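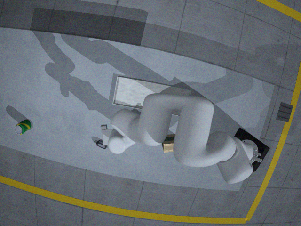
Llevo semanas dándole vueltas a una cosa que me apasiona más de lo que debería: las reglas que nos ponemos antes de dejar que un brazo agarre algo. En Stellness empezamos en enero con una hoja suelta y ya vamos por 35 reglas, ¡y las que faltan! Mi favorita es la de las líneas del suelo. En la simulación las pintamos de amarillo igual que en un taller de verdad, rodeando la superficie de trabajo, y hay quien me pregunta para qué, si ahí dentro no se puede hacer daño nadie. Pues porque lo que uno se acostumbra a saltarse en pantalla se lo salta luego en la nave (a mí me ha pasado, lo confieso).

La segunda que más defiendo es la de los objetos que no tocan. Si la tarea es el cubo gris, la lata verde se queda tumbada donde está, y cualquier roce con ella cuenta como fallo aunque el cubo llegue perfecto a su sitio. Kavitha Naidu revisó con este criterio 348 ensayos nuestros y nos tumbó 88. Dolió, pero qué gusto da leer una tabla en la que te puedes fiar de los aciertos.

Deok-su Wang, que trabaja en Tusdale, prefiere puntuar los roces según la fuerza y no darlos por fallo sin más. Lo discutimos durante una comida entera y sigo sin estar convencido, aunque su plantilla está muy bien pensada y le he copiado la columna de «postura inicial del brazo» sin ningún pudor.

Lo próximo es escribir la regla de las sombras: cuándo se puede cambiar la luz entre ensayos y cómo se anota. Si alguien tiene ya una redactada, que me la mande, por favor, ¡me ahorra una tarde!

Imprimir
Enviar por correo electrónico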